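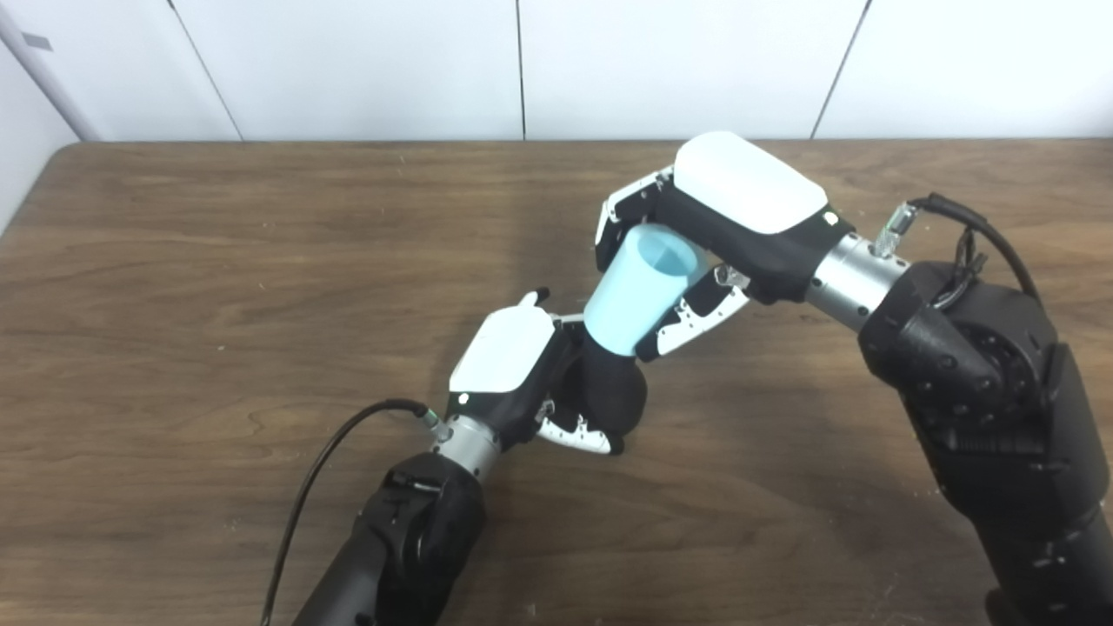

# Two-arm build: frequently asked questions

Questions that keep coming up from members at the Tanbridge shared workshop and from people building their own. Last edited in March by Geum-ok Yeom. If something is out of date, tell me or Panagiotis Jurić.

## General

**Who is building it?**

Four of us did most of the assembly. Panagiotis did the mounts and wiring, A-yeong Joo writes the control code, Aurelia Aebischer looks after the hands, and I keep the parts list and this page.

**Can I use it?**

Members can, after an induction with A-yeong. It takes an evening. Until then you are welcome to watch from behind the yellow line.

**What did it cost?**

We don't publish a total, as a lot of it came second-hand and you won't get the same prices. The last order, for bearings, cable and fasteners, was $862.

## Hardware

**Why do the cables hang outside the arms?**

We ran them inside at first and had to strip a forearm every time a connector failed. Outside, a cable swap takes a few minutes. Leave enough slack for the wrist to turn fully both ways, then check it again with the elbow bent.

**Which screws do the finger covers use?**

M2, short ones, in the drawer marked Resberg. There are 52 in the full set for both hands. Don't use threadlocker on them – it attacks the plastic.

**Can I print replacement covers in PLA?**

For a trial fit, sure. The ones that stay on should be PETG. PLA covers went soft near the motors in summer.

## Running it

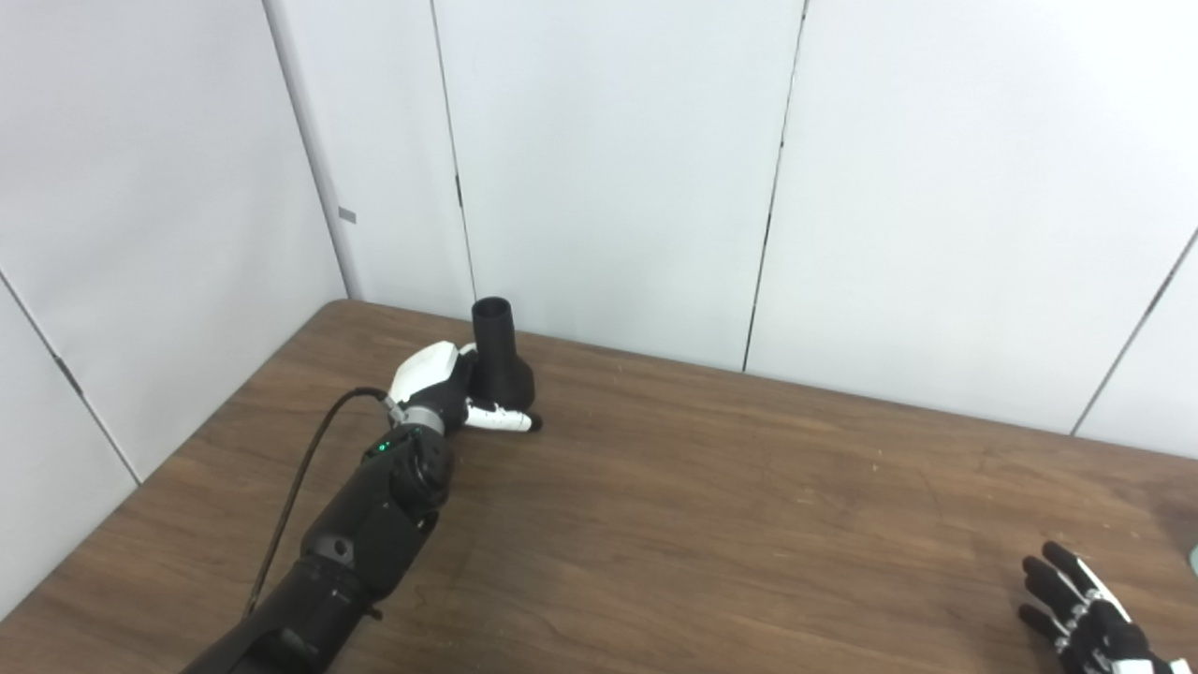
**What should I use as a first grasping object?**

Start with something light and rigid that won't break if it's dropped. A plastic cup is good. Once that is reliable, try printed parts with a narrow neck and a wide base, and grip them low. Leave glass and anything full of liquid for much later.

**How fast should the arms move?**

Keep the speed limit at 56 per cent or lower for anything where both hands work close together. The setting is in the motion file under "shared zone". Please don't raise it on the shared machine without asking A-yeong.

**The second hand closes before the first one lets go. Is that a fault?**

No. In a handover the receiving hand has to have hold of the object before the other opens. If the two pull against each other for more than a second, lower the grip force on the giving hand first.

**One finger stopped closing. What do I check?**

Power off at the wall, then move the finger by hand. If it's stiff, look for grit in the joint. If it moves freely, reseat the connector at the wrist. After that it's a job for Aurelia, so put a note in the log.

**How often do the hands need recalibrating?**

After any finger repair, and whenever the fingertips miss their marks on the test card. The last full calibration was at cycle 1,541 on the counter. Write the new number in the log when you do yours.

**Where are the files?**

On the workshop drive, in the folder called Illbridge. Use the newest revision of the wrist bracket, the older one has the holes too close to the edge.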